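Subject: Re: [lekota-walkers] Snacks for the December hike

Hi all, and thank you Thabiso for getting us started!

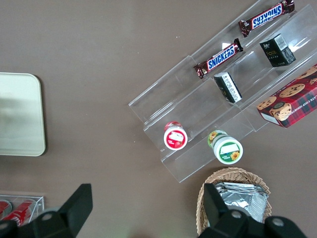

Thabiso Matlala wrote:
> Could we settle the food before we book the hut at Coltetti?
> I have 300 set aside, and last year we spent 400.

I think 300 will do nicely if we each bring our own lunch (I'm happy to make my bean soup again, and there will be plenty). Chocolate always goes first on the climb, so let's have more of that and fewer crackers. I can pick it all up in Tusta on my way over, and I have room for 2 riders if anybody needs a lift.

Warmly,
Flosach carpool desk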